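Nundale Speedway > Rules and Officiating

Red flag procedure for the Late Models, new wording

looseoff4
2 April 2022

The 2022 rule sheet is up at the track office and they changed the red flag section. I race a Late Model at Nundale and I have read it three times. I still think it's going to cause trouble the first time we have a real wreck. 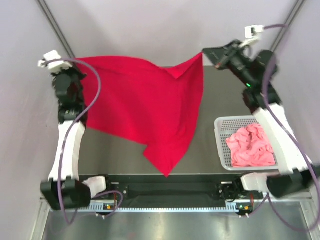
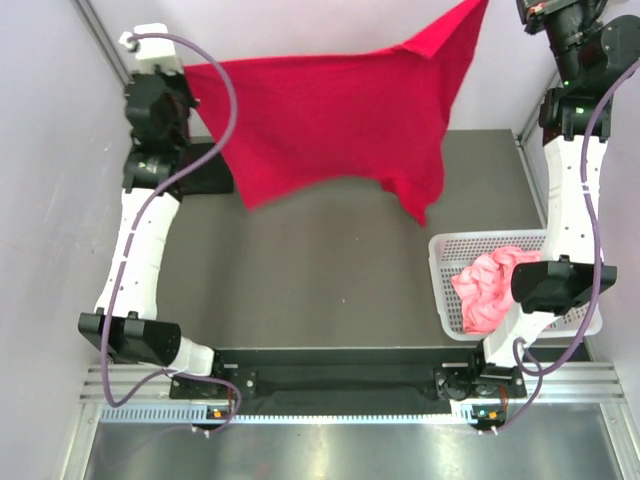 The old rule said that on a red you stop where you are, crew stays off the track, and nobody touches a car. The new one says you "proceed at reduced speed to the front stretch and stop in line." That is fine if you are on the front stretch already. If you are coming off turn two and the wreck is in three, you have to drive past it or turn around. The sheet does not say which. My other complaint is how we find out it's red in the first place. The lights on the back stretch were out for part of last season, and the flagman is the only backup. With no wind, his flag does what the red cloth does there, where it is held by both top corners and still hangs loose, and from a low seat in traffic you get a strip of red if you get anything. I would like a corner light in every turn before I'm told to drive anywhere under red.

Did anyone go to the meeting in February? I was working.

----------

backstretchbleachers

I went. It was mostly about tires and the red flag part took maybe five minutes. The race director said the reason is ambulance access. The gate is on the back stretch and last year they had cars parked all over in front of it. So they want everybody bunched up on the front.

Someone asked about driving through the wreck and he said "use common sense." That was the whole answer.

----------

looseoff4

Thanks. Ambulance access I understand. I would rather they wrote that down, and wrote down that you stop short of the wreck if it's ahead of you. One more sentence would do it.

----------

tirepile35

I don't see the problem. Vitine has run it this way for years. You slow down, you creep around to the front, you shut it off. If the wreck is blocking the track you stop, obviously. I have been under red there plenty of times and never had to think about it.

----------

oldscorer

Vitine is a half mile with room to get by. Nundale is a third and narrow in three and four. Two cars sideways and there is no lane. And Vitine has raceceivers for every class, so somebody is talking in your ear. At Nundale only the Late Models and the Modifieds have to run them.

I scored at both tracks. The Vitine rule works at Vitine on account of the radio, and I don't think it carries over just by copying the words.

----------

tirepile35

The thread is about Late Models and the Late Models have the radio. So what's the issue?

----------

oldscorer

The issue is that the sheet puts it in the general section. It applies to every class. The Street Stocks have no radio at all.

----------

looseoff4

I missed that. I was only looking at it from my own seat. He's right, it's in section 4 and section 4 covers everybody.

Radio isn't perfect either. Mine cut out twice last year and both times I didn't know until I came in. The first time I ran most of a lap under yellow at close to full speed and got sent to the back for it. I deserved it by the book, but I had nothing in my ear and the light on that side was dark.

----------

streetstock68

Street Stock driver checking in. We go by the lights and by whatever the guy ahead of you does. If he slows you slow. That works for yellow. For red it means the first guy stops and everyone else piles up trying to figure out if he broke.

I would not mind the new rule if they put somebody with a flag at the entry to three. They used to do that when the track was under the old owners.

----------

backstretchbleachers

They did, and they quit when the insurance company said no people inside the fence during green. I asked about it at the meeting and that was the answer. So it would have to be lights.

----------

gravelhauler

What does a set of corner lights cost? I hear everyone asking for them and nobody has a price.

----------

pitgate_nakia

I help out at Nakia and we put in LED units two seasons ago. The lights came to 428 dollars apiece for the size we bought, and that is without wire or the controller. All together, with a used controller and our own people doing the trenching, the bill was a little over 3,000. We already had conduit on half the track. Nundale might not.

They are bright enough in daylight, except the one in turn four when the sun is low and sitting right behind it. We put a hood on that one and it helped some.

----------

gravelhauler

That's less than I thought. That is one winner's share on a big night.

----------

tirepile35

So cancel a big night and buy lights? Good luck getting that past the drivers.

----------

gravelhauler

I didn't say cancel it. I said it's the same size of money.

----------

groove_is_high

Different question on the same rule. Can crews work on cars under red now? The old sheet said no. The new one says crews "may approach cars stopped in line with permission." Permission from who, and to do what? If I can put a water bottle through the window, good, it gets hot in there. If the leader can pull a fender and change a tire while I sit there following the rules, I have a problem with that.

----------

looseoff4

I read that as water and checking on the driver. But again it doesn't say.

----------

oldscorer

At Vitine it's an open red or a closed red, and the director calls it over the radio. Closed, nobody touches anything. Open, you can work on it where it sits, no fuel, and you keep your spot. Everyone knows which it is. If Nundale wants to copy Vitine they should have copied that part.

----------

tirepile35

Agreed on that one. I take back some of what I said. The stopping part I still think is fine for anyone with a radio, but the crew part is badly written.

----------

vida_crewguy

We run the Vida series and visit Nundale once a year. The Vida rule book goes with us and overrides the local one, and it says stop immediately on red, no matter where you are. So on our night you will have our cars stopping where they are and the Street Stocks driving around to the front, same track, same evening. The flagman and the safety crew will have to keep track of which is which. Somebody should bring that up before our date.

----------

streetstock68

Had not thought about that. Half the regulars enter the Vida show too, so the same driver would have two rules on one night if he runs both classes.

----------

backstretchbleachers

I'm going to write to the race director. I'll keep it short. What I have so far:

1. Say in the rule that you stop short if the wreck is ahead of you.
2. Say whether a red is open or closed, and how classes with no radio are told.
3. Fix the back stretch lights before the opener, and give a date for corner lights.
4. Say what happens on the Vida night.

Anything to add?

----------

groove_is_high

Add who gives the permission. The way it stands, a pit steward could wave his buddy's crew out there and it would be legal.

----------

gravelhauler

And ask if the hot laps count. We had a red during hot laps last year and people just drove into the pits.

----------

looseoff4

Both good. I'd put my name on that letter, and I think most of the Late Model guys in my row would too. I can print a copy and bring it to practice if you send it to me.

I'd leave the date for the corner lights as a request and not a demand. They did spend money on the pit fence and the restrooms over the winter, and I don't want it to sound like we didn't notice.

----------

tirepile35

I'll sign it if number one says "if the track is blocked." If there's a lane I don't see why you can't use it.

----------

looseoff4

And I don't want anyone picking a lane with people climbing out of cars. But fine, put both versions in and let him choose. I would take either one over what's printed now.

----------

backstretchbleachers

Both versions are in. It went to the track's email tonight, with a copy to the Vida office. I will post here if I get an answer.

----------

pitgate_nakia

If they want to look at our lights before they buy anything, tell them to call the Nakia office. We are open for practice the next two weekends and the lights will be on.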